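Print this page | Email to a friend

How does a robot know how far to turn?
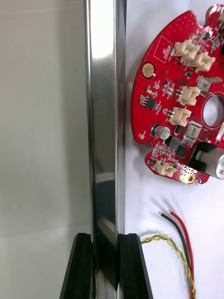 A red circuit board and some loose wires at the Gaddale Robot Club.

Have you ever shut your eyes and touched your nose? You can do it without looking because your body keeps track of where your arm is. Robots need a way to do that too!

At the Gaddale club, kids in years five and six are getting a robot called Gokar ready for the Gillell Challenge in November. Gokar has to turn on the spot, and the turns have to be spot on. A quarter turn is 90 degrees. Three quarters of the way round is 270 degrees. Get it wrong by even 9 degrees and Gokar rolls straight off the course — crash!

So how does it know when to stop? Inside each wheel motor is a sensor that clicks over as the wheel spins, a bit like counting your steps. The club worked out that 156 clicks makes one quarter turn. How many clicks would you need to go three quarters of the way? (Grab a pencil!)

The sensor's signals run down thin wires to a circuit board. The small black chips you see on lots of boards are where the thinking and sorting happens, and the thin lines, called traces, are tiny metal roads for electricity. Plastic connectors are like doorways where wires plug in.

Try it yourself: close your eyes and make a quarter turn. Did you stop in the right spot?

Filed under: Science for Kids, Robots, Clubs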